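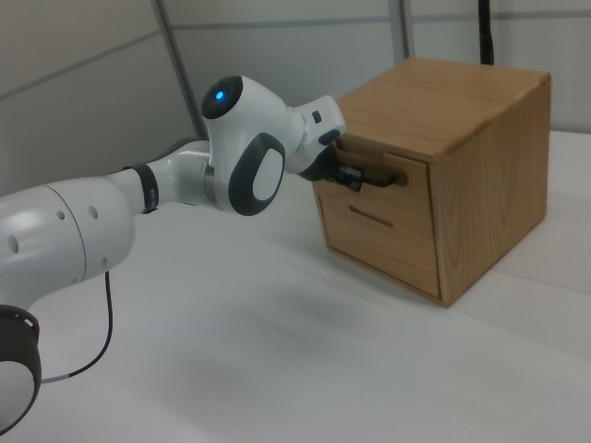 Drawer cell, gripper at the top drawer pull.

Weekly walk-round, drawer cell, Amance workshop
Done by: Vignesh Poojary
Date: October 6, 2021
Second pair of eyes: Yuxi Long (items 4 to 7 only, she had a call)

Same sheet as always, with my comments typed up after so you don't have to read my handwriting. OK means OK. WATCH means I'd like somebody to look again next week. FIX means please do it before the next long run.

1. Emergency stop, both buttons – OK
Pressed each one with the arm moving slowly. Reset was clean both times. The one by the door is still stiff, but Baoshan Zeng says they all feel like that when they're new, and he's pressed a lot more of them than I have.

2. Table surface – OK
Wiped down before I started. Please don't use the blue cleaner on it, it leaves a film and then the cabinet creeps when the arm pulls.

3. Cabinet position – WATCH
I had to nudge it back to the marks again. It's a small, light thing and a pull on the top drawer is enough to walk it over a long run. Xiaoyan Peng wants to try grippy pads under the corners, and I'm all for it!

4. Drawers – OK
Slid both by hand, all the way out and back. The top one drags a little in the last bit of travel. Yuxi rubbed some candle wax on the runners and it's much nicer now (thank you). Check the screws inside the top drawer too while you have it out.

5. Gripper fingers – WATCH
Closed them on the top pull and had a good look from both sides. There's a shiny patch starting on one fingertip. We've done 1124 pulls on this pair and the last pair got swapped at nearly that many, so I've asked Yichen Ye to order a set from Drevent.

6. Cables – FIX 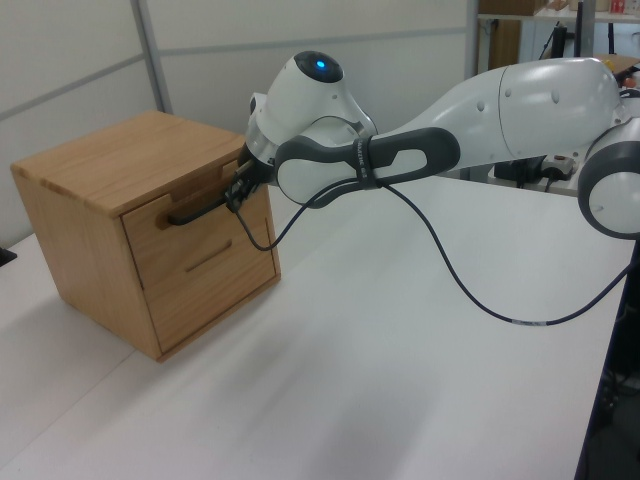 Duan Cell Notes, No. 31, page 11

Two things to sort out here. The thin cable at the gripper loops down in front of the top drawer, and I don't love that. It cleared the drawer on every pull I watched, but I only watched at slow speed. Shorten the loop and clip it up. Leave enough slack for the wrist to turn the full 90 degrees, or we'll be replacing the plug again like we did last December.

The other one is the long cable that drops from the strap and sags over the table. Lift it off the surface if you can. The strap itself is snug around the handle, no complaints there. Don't pull it tighter, and don't hang anything else off it.

7. Wrist and joints – OK
Blue light on the cap was on when I checked. Felt each joint for play with the power off – nothing new. Wiped the white covers while I was in there, and the small holes in the big housing are clear of fluff.

8. Wall side and shelving – OK
Boxes on the shelves need to stay pushed back. I know it's handy to park stuff on the front lip, I do it too, but anything that falls from there lands in the cell.

9. Log and backup – OK
Saved the current program to the Ditutum drive and opened it again to make sure it reads. Last week's copy is still there as well. Leave it until Yichen has finished with it.

Still open after today: cable clips (Baoshan), new fingers (Yichen), pads under the cabinet (Xiaoyan). I'll come by once the clips are on and run the top drawer at full speed with the guard shut. Until then please keep it at the slow setting, and if you hear a tick when the wrist turns, stop it and call me.

V.P.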